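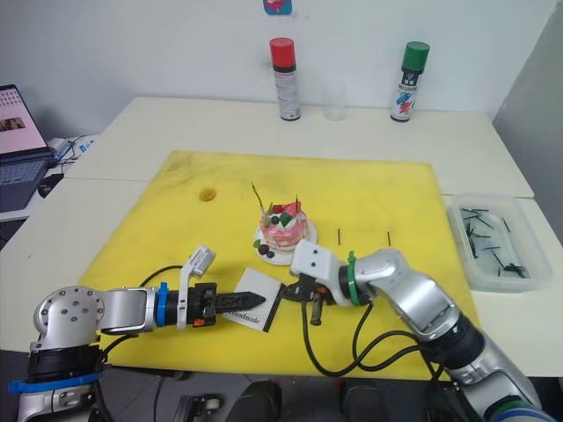
Monday, November 29, 2021

Worked on the small cakes for Durnbridge. Main jobs today were the card, the plate decorations and getting the bench into some kind of order before the next batch goes through. Anikó was in until lunch. Quentin came by in the afternoon to look at the topping.

**Card**

The new cards came from Jabłońska in one flat box, 84 of them. White, square, the word "Handmade" in black and a black border along one edge. They're smaller than I had in my head when I ordered. Next to the cake the size is right, so I'm not complaining, but the drawing I sent Durnbridge shows a bigger card and I need to fix it.

Tried the card in three ways this morning:

- Flat, left of the plate. Reads fine from above. From a customer's height at the shelf it nearly disappears.
- Leaning on the edge of the plate. Slides down as soon as the shelf is knocked. It also covers the berry and the leaf.
- Upright between two of the thin black pins. Works on the foam, where the pins have something to hold them. Won't work on a bare shelf without a base.

Anikó wants the third one with a strip of foam under the card, painted to match the shelf. I think it's extra work for a small gain. We agreed to make one sample with the strip and one flat and let Durnbridge choose. The pin ends stick up above the card, and they'll have to be trimmed or the card set higher.

The border goes to the bottom. I had put it at the top on the first try and Anikó turned it around. Note this on the packing sheet, otherwise we'll get a mix.

**Cake**

Pink and white frosting stays as it is. Durnbridge asked by phone whether the pink could go paler, and I said I'd send one of each. Anikó mixed a paler one and we both prefer the pink we have. The pale one looks like a white cake that something was spilled on. Will send it anyway, they asked.

Top has the red piece, the green piece and the dark bead, plus the two thin green sticks. Order for putting them on, so that we all do it the same:

1. Red piece first, pressed in.
2. Green piece against it.
3. Dark bead.
4. Green sticks last.

I did it with the sticks before the bead on the first few and kept bumping them with my knuckles. Two got bent. Sticks last is slower to explain and much faster to do.

Quentin's opinion on the topping: too much going on with both sticks, take one away. Made one up with a single stick and set it beside the normal one. With one stick it looks like the other fell off. He agreed, more or less, then asked if they could be shorter. That's fair. Cut a pair shorter by eye and they look tidier, but the cake loses height, and height is the only thing that gets it noticed from across a shop. Keeping the long ones for this order. The short version goes on the list for the Skomby set, where the shelf spacing is tighter.

**Plate decorations**

Dark berry and green leaf go on the plate at the front left. They have to be glued. Last time, in April, we left them loose in a small bag for the shop to place, and they ended up everywhere: behind the cake, on top of it, one on the shelf with no cake near it. From now on they leave here fixed.

Glue notes. Zirnum in the small bottle holds the berry well, but it crept out from under the leaf and left a shiny ring on the white plate. Tried again with a much smaller dot, put on with the end of a pin, and pressed the leaf for a slow count of 60. No ring. The leaf held when I turned the plate over. The berry doesn't need that long.

Wipe the plate before gluing, not after. Rubbing around the leaf afterward smeared one plate and I had to redo it.

Still open: whether the leaf goes half under the berry or beside it. I've been doing it beside. Anikó puts the leaf slightly under. They look nearly the same from the front and I don't care which, but the whole order should match. Ask her tomorrow, write down the answer here, stick to it.

**Foam mat**

Using the big yellow mat for all of the assembly now. It covers most of the table and that has made a difference already – the beads don't bounce and run off the edge, and the plates don't scrape. Pins stand up in it without a holder. When I need something kept still, I put two pins in and set the piece against them.

The round hole toward the upper left, the one with the darker rim, is bad for beads. Lost one in it this morning and had to lift the mat. Work in the middle and keep the bead dish away from that corner. I could plug it with an offcut. Haven't got one in the same yellow, and any color would do.

The mat shows pin marks if you look closely. No problem so far. Turn it over when the middle gets soft.

**Pins**

The clear container is on the right side of the table and should stay on the table. The pins are lying in a jumble in the bottom, as usual. I started laying them straight, all in one direction, and gave up after a few minutes. As soon as the container is moved they go back to how they were. Quentin suggested standing them in a strip of foam cut to fit the inside, so you can pull them out one at a time. Good idea, will try it if there's foam left from the card strips.

Put used pins with glue on them in the scrap tin. They were going back in with the clean ones and I got a tacky one stuck to a card. Card is ruined, so one fewer in the box.

**Back of the table**

Spray cans stay at the back against the wall, red cap on the left, green cap on the right, with the clear cup between them. Please put the caps back on the can they came from. We had them swapped at some point last spring and went wrong on a whole row of bases before anyone looked at the label.

No spraying at this table while there are cakes on the mat. Take the pieces to the booth, let them dry there, and bring them back when they don't mark. Anikó has moved the drying rack closer to the booth door, so it's not such a walk anymore.

The cup is for odds and ends during the day. Empty it in the evening, look through it first.

**Packing trial**

Packed one finished cake for Durnbridge in the short box with tissue around the sides. Shook it by hand, turned it on its side, opened it. The sticks had moved, everything else was in place. Same again with a ring of card around the top, taller than the sticks: nothing moved. The ring costs us a bit of time per box and I'd rather spend it here than get them back.

The short box closes over the ring only if the plate sits flat on the bottom. If the lid bulges, the tissue has worked its way underneath. Take it out and start over, don't force the lid.

**For tomorrow**

- Send Durnbridge the two pinks and the two card versions in one parcel.
- Correct the card size on the drawing.
- Leaf under or beside: ask Anikó.
- Plug the hole in the mat.
- Cut foam for the pin container.
- Order more Zirnum, the small bottle is nearly finished and the large one has the wrong nozzle.
- Quentin to bring the shelf measurements for Skomby. He says he has them in the van.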